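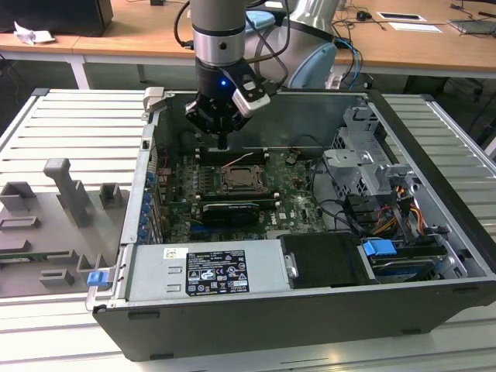 Chapter 4
Pulling Apart a Desktop, One Part at a Time

When I started the Tuesday robotics club at Tokholm, I figured the hard part would be the robot. I'd done years of classroom projects with little wheeled things that bumped into walls, and an arm seemed like a huge leap. Well, the arm was fine! What nearly finished us off was an old desktop computer.

You've spent the last few chapters moving foam blocks from one spot to another. Blocks are lovely. They don't care which way you grab them, and if you drop one you pick it up and have another go. A motherboard is a lot less forgiving, and this chapter is where you find that out (sorry in advance). By the end of it you'll have planned a full job on a real computer, from the open case down to the processor in its socket.

What's in the way?

Before my group wrote a single line of code, I made them sit with the open tower for a whole session and just look. There was grumbling. Wakana Amano, who was in her first year with us, drew the inside of the case from above and coloured in every spot where a gripper could go straight down without hitting something. There wasn't much colouring to do. Memory slots on one side, capacitors and square chokes packed in close to the socket, and a metal bar right across the case above the board on the model we were using.

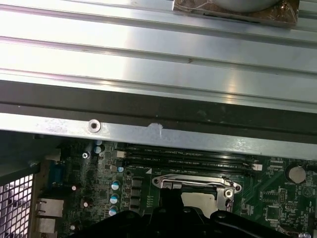 Her drawing went up on the wall and we planned every approach from it. I still ask new students to make one, and you'll make yours in Activity 4.1. Use pencil. You will move things.

The other thing the drawing taught us was to keep the travel moves and the working moves separate. Travel moves happen well above the case, where you can go quickly. Working moves are short, slow and mostly up and down. Our first program mixed the two and we spent most of an afternoon at the stop button.

Now for the processor, my favourite bit. It sits under a metal load plate that's held down by a lever, so the plate has to be open before a gripper goes anywhere near the chip. Grip the processor by its edges and keep your fingers (yours and the robot's) off the contacts. Watch the tilt, too. A chip that's leaning even a little won't sit flat in the socket, and pushing harder is the worst thing you can do. Back off, level it and come down again. My lot practised with a dead processor from the Fosham recycling depot, and I'd strongly suggest you find a dead one as well.
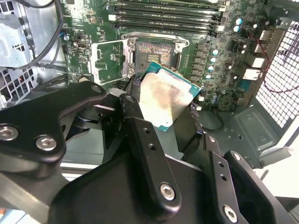

Activity 4.1: Map your case

You'll need an open desktop tower with the power cord unplugged, a sheet of grid paper, a ruler and a pencil. Work in groups of 3.

1. Lay the tower on its side and draw the inside from directly above.
2. Label the processor socket, the memory slots and any cables that cross over the board.
3. Measure the width of your gripper with the fingers open, then shade every area where it would fit.
4. Mark a safe travel height beside your drawing and have another group check it.

Hang on to your map. You'll need it in Activity 4.2, when we teach the arm its first working move.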